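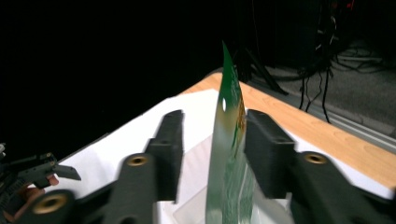
Pince à main, doigts noirs, feuille verte tenue entre les deux patins.

Compte rendu, point pince / poste Mosoti
6 mars 2024

Présents : atelier, essais, achats (parti avant la fin)

1. Doigts imprimés
Jeu à l'articulation sur la pince n° 2. Vis resserrées hier, à revoir après une semaine d'usage. Remplacement des doigts décidé si le jeu revient. Inserts laiton : un insert a tourné dans son logement sur l'ancien lot, à reposer au fer, pas à la colle. Température de pose à noter sur la fiche, personne ne l'a sous la main.
Lot suivant à imprimer chez Prollovell, même fichier, même noir mat.

2. Patins
Discussion un peu longue. Essais demandent un patin plus souple pour les pièces minces, atelier préfère garder l'actuel et vérifer d'abord le parallélisme. On garde l'actuel. Contrôle avec cale, ouverture 75 mm, puis fermeture à vide. Nettoyage à l'alcool en fin de poste, chiffon non pelucheux.

3. Réglage du poste
Papier blanc sur la table : à changer dès qu'il marque. Le fixer aux coins, il glisse. Câbles : à regrouper, quelqu'un finira par se prendre les pieds dedans. Gaine à commander, 3 m.
Éclairage pas traité, reporté.

4. Pièces de rechange
Devis Deltuma reçu pour 21 inserts et la visserie. Délai trop long selon achats, relance à faire. En attendant on prend sur le stock Gukov.

Actions
- atelier : contrôle patins + repose insert
- achats : relance Deltuma, gaine
- essais : mettre à jour la fiche de maintenace, ajouter la ligne nettoyage

Prochain point en avril, date à caler.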